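Last touched in September. Still missing the wiring stuff, ask if you need it. Questions to Borghild Westerberg, or leave a note in the Mota channel.

# Teaching the arms by hand or remote — FAQ

For new operators at Utedbridge and anyone coming over from Jollthorpe for a shift. Short answers. Read the first section before you touch anything, the rest when you get stuck.

## Before you start

**Do I need to know how to code?**

No. You need to be able to take a PC apart slowly. Mota does the recording, you do the moving.

**How long till I'm allowed to record for real?**

After 30 practice runs, with Borghild or another lead signing the last few. Most people get there in a couple of shifts. Practice runs go in the practice folder. Not the main one. Please.

**Hand guiding or remote, what's the difference?**

Hand guiding = you hold the arm at the wrist and walk it through the move. Remote = you sit at the Flilis station with the two leader handles and the arms copy you. We use hand guiding for waypoints (park, approach, above the fixture) and remote for anything that touches a part.

**Why not hand guide everything?**

Your hands end up in the camera view, for one. And you push harder than you think when you're holding the arm itself. Learned that with a RAM clip.

**Can I switch halfway through a run?**

No. Stop, save, start a new one. Mixed runs get tossed by the import script and it doesn't tell you, it just skips them.

## Setting up a run

**Where does the tower go?**

On its side, open side up, on the extrusion table. Outer shell toward you. Panel off before you hit record, we're not teaching panels yet.

**Do I have to clear the back bench?**

Nope. Stuff on the bench behind is fine. Keep cables from drooping onto the table though.

**What gets unplugged first?**

Always the same order as the task card. If the card says drive, then memory, you do drive, then memory. Even if the other way feels faster. If you think the card is wrong tell somebody and it'll get changed for everyone.

**Is the machine powered?**

Never. Wall cord out, cord hung on the hook, then press the power button once to drain it. Do this even if the last person says they did.

**Park position?**

Menu > Arms > Park. Both arms, every time, before the first run and after every 8 runs. If one arm drifts from park by more than you can cover with a fingertip, recalibrate. 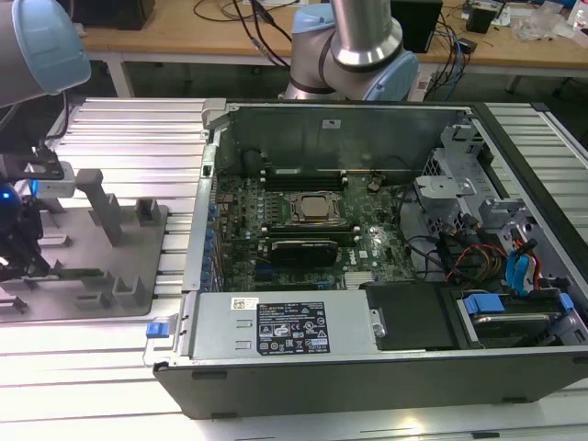
**Speed scaling, what do I set?**

Start at 30 percent on the Flilis handles. Feels like moving through syrup, you get used to it. Leads go up to 67 for the long moves between the fixture and the case, then back down before going inside. Don't go over that, the arms can follow but your corrections get jerky and the jerks end up in the data.

## During the run

**My first grab missed. Start over?**

Depends. A small miss and a clean second try is good, keep it. We want recoveries. Three or four misses in a row, bin it and take a breath.

**What about dropped screws?**

Stop. Mark the run as "drop." Fish the screw out by hand with the arms paused. Do not go hunting for it with the gripper while recording, we have a whole batch of that from spring and it's useless.

**How do I handle cables?**

Grab the connector, not the wire. Wiggle is OK if it's small. If a SATA plug has a latch, press with one gripper and pull with the other. Takes practice — do ten on a junk board first if you've never done it remote.

**Memory sticks?**

Latches open first, then lift straight. If you come in at an angle you'll lever against the slot. Line up the wrist BEFORE you close the gripper. Fixing the angle with the stick already gripped is how slots get cracked.

**Can I touch the processor?**

Not on the current card. Leave it and its socket alone. That's a seperate task and it needs the softer fingertips.

**Can I pause to think?**

Short pauses fine. Long ones, use the foot pedal, that cuts the recording and holds the arms. A long frozen stretch in the middle of a run teaches the thing to freeze.

**The arms are about to hit each other, what do I do?**

Let go of both handles. They hold. Then back out the one that came in last. Don't try and steer out of it.

**Someone talked to me mid run, does it matter?**

No audio is kept. Only matters if you looked away and the arm wandered.

## After

**How do I label a run?**

Good / recovered / drop / bad. Pick one. If you can't decide between two, pick the worse one. Notes box is optional but "gripper slipped on latch" helps a lot, "weird" does not.

**How many good runs before it's trained?**

For a single step like pulling one stick, we start a training job at 67 good or recovered. Whole-card jobs need a lot more, ask Borghild for the current target because it moves.

**Who checks them?**

Next operator on shift watches a handful at double speed. You don't check your own.

**Can I delete a bad one?**

Label it bad, don't delete. Bad ones get used for the failure detector. Deleting also breaks the numbering and then somebody has to fix it by hand (me, usually).

**The robot tried the task by itself and did something dumb. Report it?**

Yes! Hit the pedal, grab the handles, finish the step yourself and save as "takeover." Those are worth more than a regular run at this point.

## Trouble

**Handles feel heavy or buzzy.**

Restart the Flilis station, not the arms. Wait for the second beep. Second, not first.

**Gripper won't open all the way.**

Check for a scrap of plastic or a zip tie end in the fingers. Then re-home it from the menu. Still stuck, tag it and use the other cell.

**Mota says "clock mismatch."**

Cameras and arms disagree on time. Log out, log in, run the sync. Anything recorded since the warning is no good, sorry.

**My wrists hurt.**

Stop. Lower the chair, or raise the handles, most people have them too low. Max is 14 runs then swap with someone, and thats a rule not a suggestion.

**I broke something.**

Tell a lead, put the part in the red bin, fill in the slip. No one gets in trouble over a scrap motherboard. People do get in trouble for recording over it and saying nothing.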